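Chapter 6
Packing, Posting and Getting It There in One Piece

I ran a tiny mail-order business out of my spare room before I ever taught a class on one, and I'll admit I thought shipping was the boring part. You made the thing, somebody bought it, off it went! Then my first big February came along, with 531 orders, and I learned more about postage in one month than I had in the three years before it.

My friend Yaa Owusu sells quilts, and she sets her prices with the shipping already in mind - she weighs a finished quilt before she even names it. I used to guess. On one order to Mawuli Tsikata I lost the whole profit to a box that was two inches too long (I still have the receipt).

So in this chapter we'll talk about what a parcel costs you, from the carton and the tape to your own Saturday morning. Have a calculator handy, and maybe a snack. By the end you should be able to work out a shipping price for anything on your own shelf.

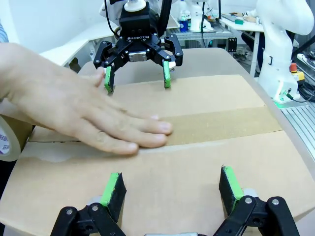

6.1 What Does a Box Cost?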